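Wednesday, June 27, 2018
By the Rallis propulsion group

4.2 Tank slosh during coast

The Damska upper stage coasts for 22 minutes between burns. Propellant left in the tank drifts during this time and can uncover the outlet before restart. We modeled the Zesalex tank at 80 percent fill – the worst case in our April runs – and compared two baffle layouts over 3000 time steps. The ring layout kept the outlet covered in every run. The vane layout was lighter but let gas reach the outlet after sharp attitude changes. Settling thrust was held constant in both cases.

Related items
Boso engine restart tests
Damska stage mass budget

Comments
Would like to see the vane results at lower fill.

Figure 3. Simulated arm with a mug held above a table. 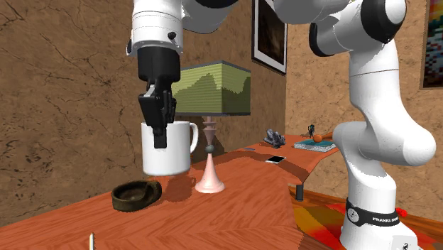
Boso: Was the settling thrust the same for both baffle layouts before the second burn, or only during the coast?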